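3.2 Gripper build and home recordings

The hand-held grippers were assembled in a shared workshop in Vestine by the second author, using the shop's own printers and hand tools. Two were finished in May and a third was kept as a source of spare parts. Each takes two fingers, a camera and one cable. We changed the finger design once, after the first set flexed too much when it closed on anything heavier than a mug. The revised fingers have an open, cut-out shape and end in a soft pad, and they are held on with screws so that a worn finger can be swapped at the bench without taking the body apart.

Pad material mattered more than we expected. Snack packets are slippery and partly filled with air, and a hard finger tends to push them along a surface before it gets hold of them. We tried 3 pad thicknesses and kept the middle one. The thickest gave a firmer hold but made it hard to get under a flat edge.

Recordings were made in ordinary rooms with the furniture left in place. For the packet task the operator works over a bed, with a gripper in each hand. Quilts, towels and pillows give under the fingers, so the height of the approach has to be judged each time. Figure 4 gives the view from one gripper with its jaws open around a red packet; the second gripper comes in from the right. 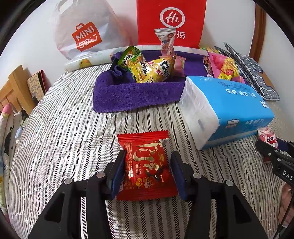
3.3 Sorting the recordings

We collected 862 recordings of the packet task. Srisuk and Noiphan each watched the full set and marked the moment of first contact, the moment of lift and any drop. Where their marks differed, they went through the recording together and settled on one value. We removed 91 recordings, mostly for lost tracking or a cable that had caught on the bedding. A further 200 were set aside for testing and were not used in training.

The remaining recordings were trimmed to start shortly before the first movement towards a packet. No colour correction was applied.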